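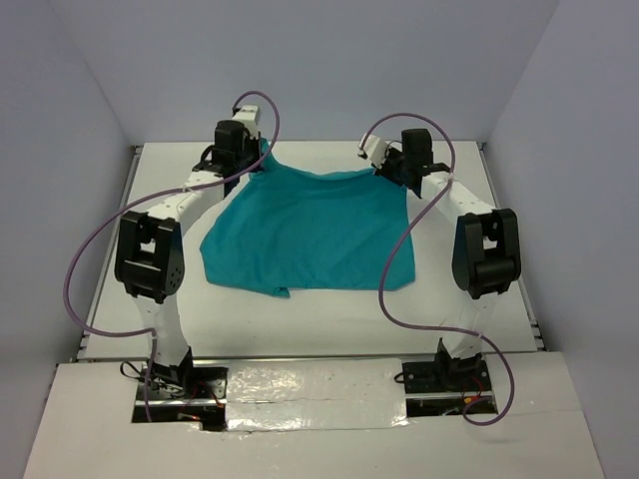 Home Textiles > Table and Kitchen > Cloths

Tornau All-Day Cloth, Teal

The Tornau cloth is a simple square cloth for the table, the kitchen and the guest room. We make it in our small workshop at Marchuk and we sell it by the piece or in a set of 3. The color is teal, the same on both sides, so you do not need to look for the right side when you fold it.

Many customers ask us if it must be ironed. My answer is no, but you should fold it well while it is still a little warm from the dryer. Hold it by two neighboring corners, shake it one time, and lay it on a flat table. Smooth the middle with your palm in direction of the edges. Then bring the two far corners to the near ones. If a corner stays turned under, the cloth will keep this crease until the next wash, so please check all the corners before you press.

Details
Color: teal
Weight: 261 grams per piece
Hem: narrow, sewn with double thread
Sold as: single piece or set of 3
Item name in the catalog: Tornau Presis

Care
Wash it with similar colors. The first time it can lose a little color, after this it is stable. Do not use bleach. A cloth of this kind shrinks nearly 5 percent in the first wash, and we have already cut it larger for this reason. Small wrinkles are normal and they give the cloth its soft look.

What customers wrote

"I use it under the bread and also to cover the dough. After 10 washes the hem is still straight." Gunnel Vik

"Good cloth, the teal is darker than I expected. I would like to have it also in a longer size." Santosh Dubey

To Santosh: thank you for the comment. The longer size is planned for February, with the same hem and in the same color. Zoia Kuzmenko, Tornau

Delivery
Orders are sent with Trareck in a flat paper envelope. If you want the cloth as a gift, write it in the order note and Anong will put a ribbon on it without extra cost.

Shared 10 times | 3 comments

We use cookies to remember your basket. By staying on this site you accept them.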